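Drarkum Hand-Held Gripper Kit: Frequently Asked Questions

What comes in the kit?
One hand-held gripper with two fingers, a camera mount, a charging cable and 24 spare screws. The camera is sold separately.

Do I have to assemble it?
Only the fingers. Fit them with the hex key supplied and tighten by hand. Allow 40 minutes for a first build.

How is the camera positioned?
It looks forward over the fingers, so both tips stay in view when the gripper is open. Check this before every session. If one tip sits higher than the other, loosen the mount and level it. 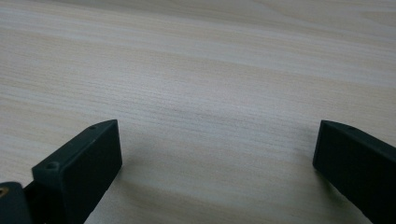 Calibration takes six open-and-close cycles over a clear, matte surface. Glossy tabletops cause glare and may make the routine fail — move to another surface and start again.

How long does the battery last?
More than 200 recorded grasps on a full charge, at the default frame rate.

Can I order replacement fingers?
Yes, in pairs only. Orders ship from the Flinlow warehouse. Recalibrate after any finger change.

Does it work with Cundeo software?
Export to Cundeo is supported from the August firmware onward. Older units need a manual update over USB.

Who handles technical support?
Write to Jirayu Bunnag at the support desk and include your serial number and firmware version.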